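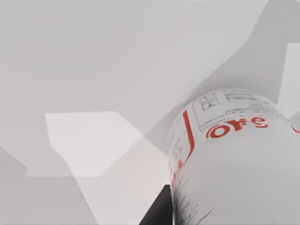 A simulated view of the white container, with part of the dark gripper at lower center.

Grip fault found in simulation before July floor trials

The Edlow picking team has put its July floor trials on hold after a fault turned up in the grip controller. Shaimaa Bouazza found it while going through a batch of 1,000 simulated picks. In 411 of them the arm began its lift before both fingers had reported contact.

The cause was a timeout. If the second finger did not report within 300 milliseconds, the controller carried on as if it had. With boxes this made little difference. Round containers tended to turn in the grip, and some came out of it during the lift.

Cristóbal Mansilla has changed the controller so that a missing contact signal now stops the arm — the lift can't start until the signal arrives or an operator clears the fault. The old setting had been carried over from the Pristus cell, where only flat cartons are handled.

The fix is in the simulator now. It has not been loaded on the real arm, and the cell stays locked out until Brenda Domínguez signs the safety check. A dropped container could land outside the guard on the aisle side, so that panel is being raised by 8 inches as well.

If you run round items on any other cell, please send your timeout setting to Ewurabena Issahaku before your next shift.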